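Cleaning the big window, finally

Apr 24, 2025

We have lived with this window since December and I had cleaned the inside of it exactly once before this week. It is the best thing about the apartment. It is also the thing that shows every fingerprint, and at night, with the lamp on, you see the whole room in it on top of the city.

I kept putting the job off and buying things for it. At one point there were 2 squeegees in the closet still in their cardboard sleeves. The one I ended up using is a Tira, the shorter of the two, with a rubber blade that comes out for rinsing. The long one is fine on a shower door but I could not keep an even pressure on it with glass this tall. The edges dragged and left a line each time.

For the cleaner I used Mokix concentrate. The bottle says one capful to a bucket. I used half that, and it was plenty. With a full capful I got a gray haze on my test patch that took two rinses to get off, so I would start weak and add more if you need it.

The order I settled on:

Vacuum the sill first, including the corners. Ours is white, and dust turns to paste the minute water reaches it.
Pull the curtains well back and tie them. I used a bathrobe belt.
Lay an old towel along the sill to catch drips.
Wash from the top with a wet cloth, one section at a time.
Squeegee top to bottom, wiping the blade on a dry rag after every pass.
Go over the edges with a second dry cloth.

The carpet by the window took a few drips anyway. It is brown and patterned and forgives a lot, but I put a second towel down there after the first section.

I did try a microfiber pack from Stelmakh that cost 186 and has a picture of a very clean office on the front. The cloths are good for edges. They shed a little the first time, so wash them before you use them on glass. The Forken ones from the market were 400 for a bigger pack and I have not opened them yet, so no opinion.

A window company quoted us over 2,000 for both sides. The outside does need it, but I am not leaning out of anything to do it myself, and the building is supposed to arrange something in the spring. I will believe it when I see the ropes.

What I learned is that daylight is bad for checking your work. Sun on the glass hides half the streaks and exaggerates the other half. After dark, with the ceiling light on, I stood close and looked at the glass from the side, and the smears I had missed were easy to find. I went back over the lower part near the sill, where I tend to put my hand when I look out.

The window at night, with the room and the city lights in it: 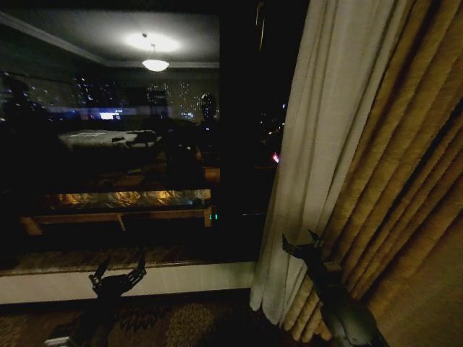
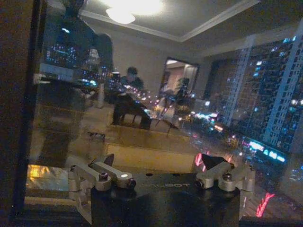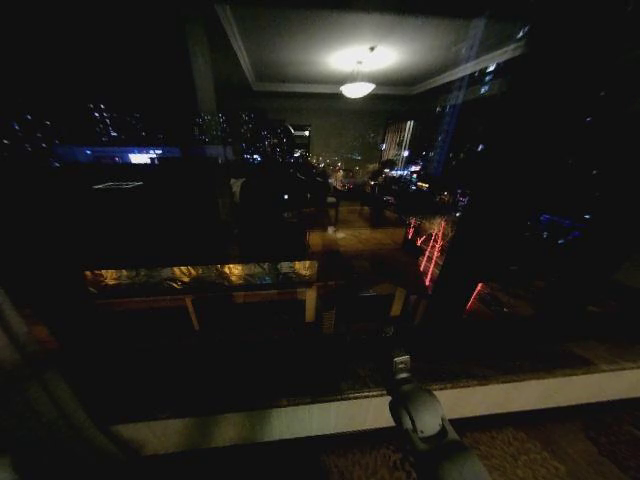 How often does the inside of a big window need washing?

Twice a year is enough for most rooms - more if you cook nearby or have kids or a dog. In between, a dry cloth on the fingerprints will do.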